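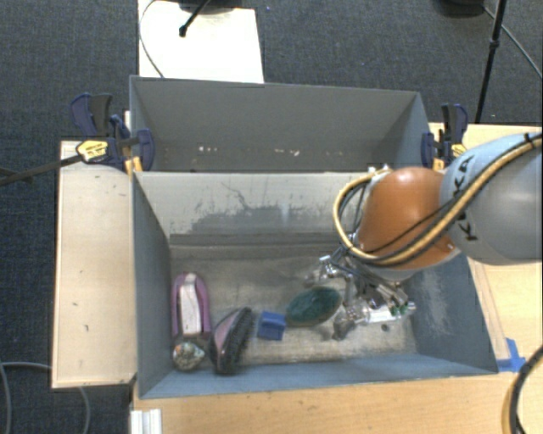 One of the parents at Prinilton told us in May that her daughter used to hide her clubs in the garage so she wouldn't be asked to play, and that she now wants to be dropped off early. We have been smiling over that ever since, and it seemed a good way to start our report on the junior golf program your grant has supported.

The spring went well, mostly. We ran 52 sessions between the Prinilton range and the short course at Gornon, and sign-ups reached 617 across all age groups, a good deal more than we had planned for (we did run short of left-handed clubs, and a few children had to share, which they took very kindly). The Goossens putting league finished its first season, with Gornon winning on the last green after a long, chilly afternoon.

Spending is close to plan. Of the $3,000 set aside for travel, most went to the Erkora bus, and we would like your permission to move what remains into equipment.

The one real disappointment is the evening group for older teens. Only three of them stayed through to the end, and we think the 8 p.m. finish was simply too late on school nights. We'd love to try again in September with an earlier start, if you are agreeable, and will send a revised schedule before then.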